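Workshop Tips: Software for a Two-Arm Suturing Bench

These tips come from the bench at Lalska, where we run two instrument arms over tissue pads and write the control and perception code ourselves. Most of them cost an afternoon to put in and have saved us more than that. They assume you already have the arms moving and the camera fixed in place.

Mask the border first. An endoscope-style view has a bright middle and a black rim, and a segmentation model will happily find needles in the rim if you let it. Draw one fixed mask, save it with the camera settings, and apply it before anything else touches the picture. Redo it when the camera is moved, even by a little.

Track the needle as an arc. A box around a curved needle tells the planner almost nothing. Fit a circle to the bright pixels, keep the radius fixed to the needle you loaded, and solve only for the center and the plane. When part of the needle is hidden in tissue, the fixed radius lets you work out where the point should be. If the visible arc gets too short, have the tracker report "unknown" and hold the last pose. A guess passed along as a measurement will send the second arm to the wrong place.

Treat glints with suspicion. Polished wrists, needles and wet patches all saturate the sensor in the same way. Turn the exposure down until the wrist housings keep some detail, then raise the gain in software if you need it. We trained Pastitz, our keypoint tool, on 600 labeled stills taken at one exposure and had to throw out 40 of them for blown highlights.

Set the tip-to-tip limit in software. The two jaws have to come close together for a handover, so a large keep-out zone will stop the job. Use a wide zone around the shafts and wrists, and a narrow one at the tips that opens only during the handover state. Close it again on every exit from that state, including the error exits.

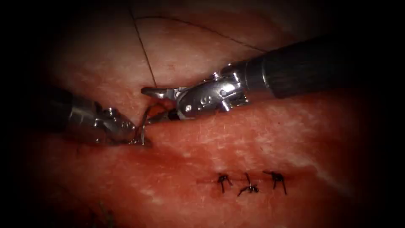 A reader at Clulwood wrote in to disagree with the narrow zone. Their view is that a distance limit at the tips is the wrong check altogether, and that they had better results limiting closing speed and watching motor current. They leave the distance check on the shafts only. Cable-driven wrists stretch under load, they said, and the tip position from the encoders was never good enough to base a limit on.

We still keep both. The speed limit went in after that letter and it works well. The cable stretch point is fair, and the fix on our bench is to correct the encoder position with the camera before each handover, with both arms stopped. Do it at every stitch. Doing it once in the morning is not enough.

Keep thread out of the needle model. Dark thread lying across pink tissue looks a lot like a crease or a seam. Give thread its own class and its own labels, and label the short cut tails separately from the live strand. The planner needs to avoid the strand and can ignore the tails.

Save the stitch plan as a file. Ours is a plain list: entry point, exit point, state. Quintana, the planner, reads it at startup and writes the state back after each stitch. If the program stops halfway, you can restart it without sewing over your own work. Version 19 of the file format added a seam number, and we should have had it from the start. 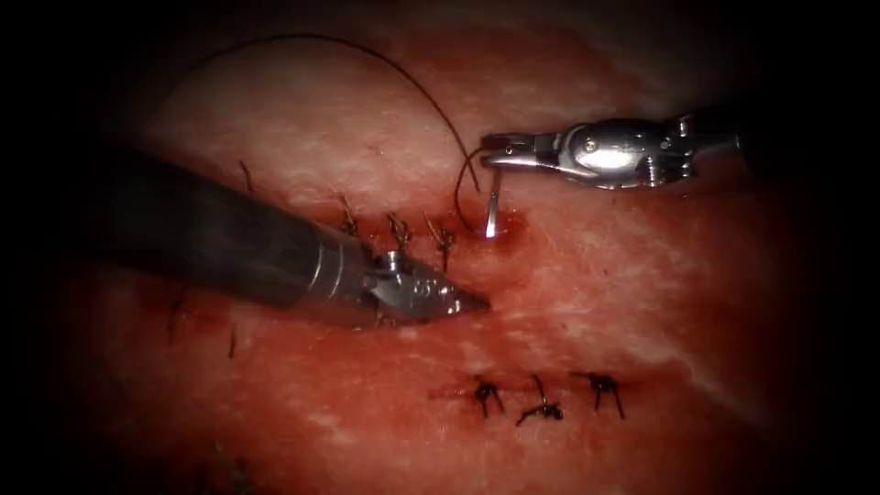 Number your seams before you number your stitches. Our first planner looked for the nearest knot and stepped one spacing along from it, and that was fine until a pad carried more than one seam. With a second row of three knots lower down the pad from the seam being worked, nearest-knot logic can jump rows, more so when a shaft lies over part of the tissue between them. Now each knot gets a seam number when it is logged, and the planner only measures along its own seam. If a knot can't be assigned, it asks the operator.

Log against one clock. Stamp camera frames and joint readings from the same source. Ours came from two machines, and the drift only showed up at frame 1401 of a long recording, when the drawn jaws had visibly slid off the real ones.

Replay before you run. Feed yesterday's recording through today's code and compare the planned entry points. Any point that has moved gets looked at before the arms are powered.

Recent tips
Cleaning up labels for thin objects
Checking a hand-eye calibration in ten minutes
Pastitz: settings for dim pads
Naming states so the log can be read
When to retire a tissue pad
Quintana: moving plan files to version 19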